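How to Plan a Wedding Reception in a Small Hall

A small hall can work well for a reception if you sort out the numbers early. The steps below suit a party of up to 70 guests, with dinner at tables and a bit of dancing afterward.

Step 1: Check the room limit

Ask the hall for its seated limit as well as its standing limit. Nusa Hall, for instance, lists 147 standing, but with round tables and a dance floor it holds 70. Have the seated number written into your booking.

Step 2: Visit at the right hour

Go at the time of day your dinner will start. Look at the parking, the light and the noise from the street. Bring a tape measure and note the width of the doors, because rental tables are often wider than people expect.

Step 3: Look at the kitchen

Caterers will want to know about counter space, outlets and the size of the fridge. If counters are short, a folding table gives them somewhere to plate.

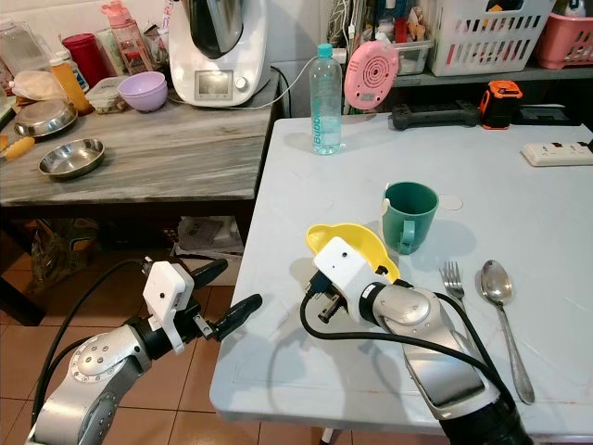 A white folding table on a terracotta tiled floor.

Ask whether the caterer may cook on site or only reheat. Some halls allow reheating only, and that changes the menu - roasts and stews hold up, fried food doesn't.

Step 4: Draw the floor plan

Use graph paper or any free planner. Put the head table in first, then the dance floor, then the guest tables. Leave a clear path from the kitchen door. Keep older relatives away from the speakers.

Step 5: Book rentals and servingware

Confirm what the hall supplies. Count plates, glasses and serving bowls separately, and order a few spares of each. Rental firms such as Nistden want final numbers 14 days ahead. A February wedding is usually easier to book than a summer one, but ask about snow delays on delivery.
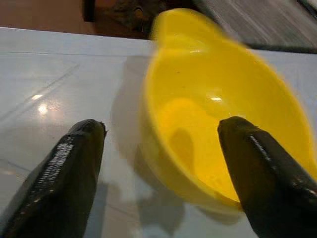

Step 6: Set the timeline

Allow 30 minutes between the guests arriving and dinner being served. Speeches go best between courses. Send the finished timeline to the hall, the caterer and whoever is handling the music, and keep a printed copy at the door with the seating chart.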